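Budgeting for a two-arm table setup: what would you buy first?
Forum: Small Automation > Buying and Planning

khoa_tang
January 10, 2020 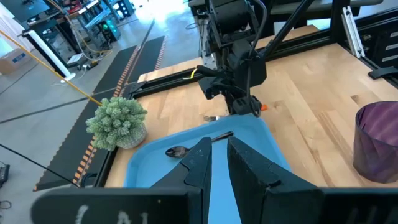
So we have money! Proper money, with a code and everything, and I have until the end of the month to turn it into a list. I'd love some eyes on it before I send it off, because last time I did one of these I spent everything on the arms and then had to beg for a power strip.

The job is table clearing and table laying. Two arms over a tray, cutlery, cups, small bits of table clutter, one arm at the near side and one reaching in from the far side. Spoons and forks mainly, as they're the hardest thing we've tried and by a long way the most fun. A spoon lying flat on a tray is a horrible little object to pick up. You come down on it, the fingers close above the handle, and you've gripped nothing at all. I love it.

What I want to plan for is a second station, same layout as the first, so two people can work at once. My rough list:

- two arms with two-finger grippers
- spare fingers (how many??)
- wrist cameras, one per arm, plus a spare
- extrusion and brackets for the frame
- a solid table top
- lighting
- props: trays, cutlery, cups, a plant or two
- cables, ties, clamps, labels

Arms are settled, we're staying with what we have so that parts swap between stations. It's everything else I'm unsure of. There's 1000 set aside for the "everything else" line and I can argue for a bit more if the case is good. Where would you put it?

senyo_a

Oh, brilliant, congratulations! Spare fingers first, and more than you think. We run one station and keep four pairs in the drawer. Fingers get bent, chipped, dropped behind the bench, lent to the people down the corridor. They're cheap to make and the whole station stops without them.

After that I'd buy cables. Good ones, the right length, with a couple of each kind in a bag hung on the frame. I lost most of a week last August to one cable that worked when the arm was up and didn't when the arm was down. It looked perfect. I had changed the software twice before I thought of wiggling it.

georgiev_fan_vinh

Disagree on order. Table first.

Everything you measure hangs off that table. If the top flexes or the frame shifts when somebody leans on it, your two arms no longer agree on where the tray is, and you'll spend your days calibrating. Buy a thick wooden top, bolt the frame to it properly, and put feet on it that can be levelled. I'd happily see half your 1000 go there.

Cheap cutlery is fine. Cheap tables aren't.

Vinh Phùng

senyo_a

Half! On a table!

I agree it has to be stiff, but a second-hand workbench is stiff. Ours came from Redosell, weighs as much as a cow, and hasn't moved since four of us put it down. It cost less than the bracket order.

georgiev_fan_vinh

How flat is it though?

senyo_a

Flat enough for forks.

tin_dao

Hello, long time reader, hardly ever post, but this is exactly my thing so I can't help myself.

Please put a real number against props. Everybody writes "props" at the bottom and guesses. For cutlery and cups you want variety, and you want duplicates of each. Dark metal, shiny metal, thick handles, thin handles, a see-through cup, a solid cup, trays in different colours. Shiny cutlery and see-through plastic are where our cameras give us the most trouble, so buy those early and find out early. And buy two of every single thing, because you're building two stations and one day you'll want to compare them. We didn't, the shop stopped selling our tray, and now station two has a slightly deeper tray and none of our numbers line up (the rim is a finger's width higher, you wouldn't believe the difference it makes when the gripper comes in low!).

I'd also get a plastic crate with a lid per set, labelled. Ours says SET A and SET B in fat marker pen.

Tín

khoa_tang

Tín, that is so useful, thank you. I had thirty down for props and I'm a bit embarrassed now. The duplicates point goes straight on the list.

Vinh, what did you pay for your top? I'm quite drawn to butcher-block, I like how it takes screws and it's pleasant to work at. But I've no idea whether it moves with the seasons.

georgiev_fan_vinh

It does move a bit. Oil both sides, don't stand it by a heater, and check it with a straight edge now and then. The frame matters more than the wood once it's bolted down. I had two quotes for frame kits with top, one from Rudmont and one from Georgiev. The Rudmont one was 827 delivered, which I know is most of your pot. Georgiev came in lower but you cut your own lengths. I went with Georgiev (hence the user name, I got carried away) and enjoyed every minute of the sawing.

giang_vu

827 for a frame and a top is far too much for picking up spoons, sorry. I've built three of these and the frame has never been what let me down. People are.

What I mean is, plan for the person at the station. Where do they stand? Can they reach the tray to reset it without ducking under an arm? Is there somewhere to put a laptop? Do they have a mat under their feet? You'll reset that tray hundreds of times. If every reset is a stretch, they get slow and grumpy by lunch, and you pay for that in hours, which never show up on the equipment list. A decent floor mat and a side shelf are worth more to me than a thicker top.

Also a stop button each, within reach of each standing place. I didn't see one on your list.

khoa_tang

There is one on the current station and I forgot to write it down for the second, so thank you, adding it now!! Two of them.

And yes to the mat. Standing on concrete all day is grim.

senyo_a

Giang has it right about resets. Could I add a small one: mark the positions. Bit of tape for the tray corners, bit of tape for the cup. Costs nothing and new people can get going in ten minutes.

tin_dao

I'd be careful with the tape, Senyo. If the tray always goes in the same spot then the arms only ever learn that spot. We print little cards with different layouts, shuffle them, and set the table from the top card. Still quick, and you get the spread.

senyo_a

Ooh. Fair. I'm stealing the cards.

giang_vu

Lighting, since it's on your list and hasn't had a word yet. Do you have windows?

khoa_tang

Big ones, and the daylight comes right across the floor. Lovely to work in, less lovely for comparing a morning run with an afternoon one.

giang_vu

Then blinds before lamps. I bought two very smart Vudholm lamps and they made no difference at all until the blind went up. If you can only have one, have the blind. Ask whether it can come out of the building budget too, ours did.

georgiev_fan_vinh

Seconded, and that I'll agree with Giang on.

I still say don't skimp on the frame. Come back in a year and tell me I was wrong.

khoa_tang

Right, second go at the list. Please shout if I've got it badly out of balance:

Frame and top: 400, cut our own lengths, second-hand top if I can find a flat one
Spare fingers: 80, four pairs to start
Cables, ties, clamps: 120
Props, two of everything, with crates: 150
Mats and a side shelf: 90
Stop buttons: 60
Held back: 100

Blinds I'll ask for separately. Wrist cameras I'm going to try to move over to the arms line, as they do bolt on to the arms and I think I can say so with a straight face.

tin_dao

Very happy with that. I'd hold back a little more if the blind request goes through quickly. We used up our reserve in 7 weeks, nearly all of it on connectors.

giang_vu

400 is still too much for the frame, but it's your table. Good list. Label both ends of every cable before you fit it, while you can still see which is which.

georgiev_fan_vinh

400 is too little, so you've probably got it about right. Send me your dimensions before you order and I'll check the cut lengths against mine. I've got a spare bag of corner brackets you can have for the postage, too.

khoa_tang

Yes please to the brackets! Measuring up tomorrow, I'll message you the lengths.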